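The Night Arm Nine Forgot Where Down Was
a short story

Elfriede Oltmanns had taught eleven arms to do the washing up, and she loved every one of them, even the one that dropped things.

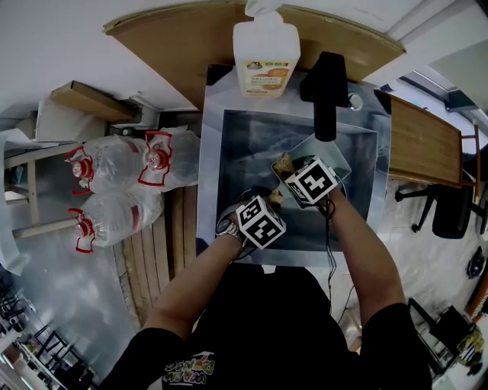
Part One: The Sink

You held a cube in each hand, with the black and white squares showing, and you went about your chores at the sink while Lernow, the program that minded all the arms, watched where the cubes went. A week later some arm in the big kitchen at Endivberg would tip a plastic box just the way you had, elbow a little high, and it felt like seeing your own walk on a grandchild.

So when the phone rang and young Rutkowska said that number 9 had pushed a box straight through the bottom of a basin, Elfriede put her coat on over her nightgown and went.

Part Two: The Fault

It was still pushing when she got there, poor thing, humming away with its wrist bent back. The red button had been pressed, and pressed again, and the arm had paused for 2 seconds each time and then carried on as if somebody had only coughed.

"Cut the wall power," she said, and Rutkowska did, and the whole row went quiet.

They sat on the floor with the log until morning, sharing a thermos of tea. Somewhere in about 200 lines they found it: one cube had been set up upside down, back in August, and to number 9 the bottom of every sink was the way home.

"Those are my hands," said Elfriede, and she patted the cold wrist and asked for a screwdriver.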